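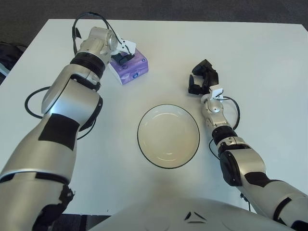
mossback replied:
Saw it on Sunday at the Boltdale Picture House, the seven o'clock showing. I thought the first hour was the best thing the director has done since Ayaaba, and then it gets lost once they leave the village. Worth the ticket though. There were maybe thirty of us in.

tin_kettle wrote:
So does Erer need to be seen in a cinema or can it wait? I've got one free evening this week and it's a long drive to Boltdale for me. The trailer made it look like a thriller and the poster makes it look like a family drama.

mossback wrote:
More drama than thriller. The missing money is only there to get the brothers into the same car. If you go in wanting a chase you'll be cross by the halfway point.

row_f_seat_9 wrote:
I'd say go. The sound is the reason. All the road scenes have that low engine noise under the talking and you won't get it from a telly. My partner hated the film and still said the sound was good.

Disagree with mossback on the second half by the way. Once they leave the village the younger brother has to do all the talking and he is much the better actor of the two. The scene in the petrol station office is the one I keep thinking about.

pellow77 wrote:
The petrol station scene goes on for ever. I looked at my watch twice. He asks for the receipt, the clerk says no, he asks again. We got it the first time.

Also the subtitles were poor. Whole lines of the songs weren't translated, and in a film where the songs tell you what the mother thinks, that matters.

row_f_seat_9 wrote:
The songs weren't subtitled in Ayaaba either. I think it's a choice.

pellow77 wrote:
They were on the disc. I have it here. Every song, including the one over the end titles.

mossback wrote:
Both of you could be right, the cinema print of Ayaaba had none and the disc added them later. I remember people complaining at the time.

dunnockfan wrote:
Does anyone know how it's doing? Our local took it off after four days and put the cartoon back on in the big screen.

larch_lane wrote:
Fostiner are handling it here and they put a figure on their page this morning. 2805 admissions for the opening weekend, across all sites. Ayaaba opened to 949 so they seem pleased. It's still tiny next to anything with a proper advertising budget.

pellow77 wrote:
Ayaaba opened in far fewer places, so you can't set those two side by side. It also had snow that weekend.

larch_lane wrote:
Fair point about the number of sites. I wasn't claiming it was a hit, only saying what they posted.

tin_kettle wrote:
Fostiner also said there'd be a question and answer evening with the cast. Has that been announced? I'd put up with the drive for that.

larch_lane wrote:
December, at Boltdale, in the main hall and not the small screen. It holds around 700 if they open the balcony. No word on which of the cast. The last one they did was only the director and the editor, and it was still a good night – they talked for over an hour about cutting the wedding.

dunnockfan wrote:
I was at that one. The microphone kept going off and half the questions had to be repeated from the stage. I hope they've sorted it.

tin_kettle wrote:
Right, I'll wait for December then and see it with the talk. Is it sensible to book early?

row_f_seat_9 wrote:
Yes. Members get first go and the stalls went quickly last time. Avoid the back three rows, the balcony hangs over them and you lose the top of the subtitles if they use the old screen.

pellow77 wrote:
What subtitles.

mossback wrote:
Booking page is up now, I've just looked. Event 901 on the Boltdale site if the search doesn't find it, it didn't for me when I typed Erer. Members only until Sunday, then everyone else.

tin_kettle wrote:
Found it, thanks. Two in the stalls, row H.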